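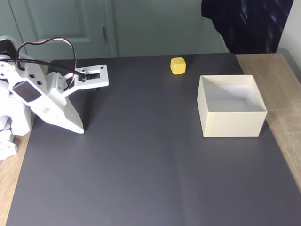
*Yellow cube and open cream box on the dark mat.*

## About Cuesta

Cuesta is a small packing workshop in Wadodby. Inmaculada Palacios started it with one table, and today we are 5 persons. We pack small parts for toy makers and schools – cubes, counters, letters – and every order goes in an open box before it is closed and labeled.

Our tables are of wood, and on each one we lay a dark mat. On a dark surface a small bright piece is easy to find, also at the end of a long day. We learned this in our first November, with an order of 3000 pieces for Idholm.
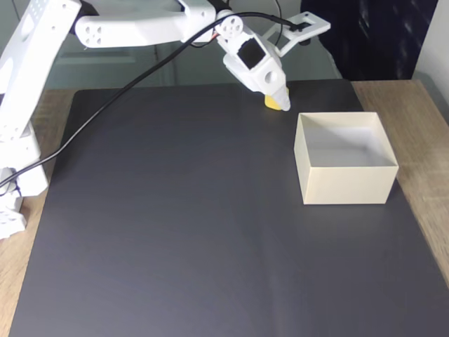 *The cream box, still empty, and the yellow piece near the far side of the mat.*

We keep 586 kinds of small parts on our shelves. If you want to visit us, please write some days before. The workshop is at Hendard 31, second door – the bell is on the left side.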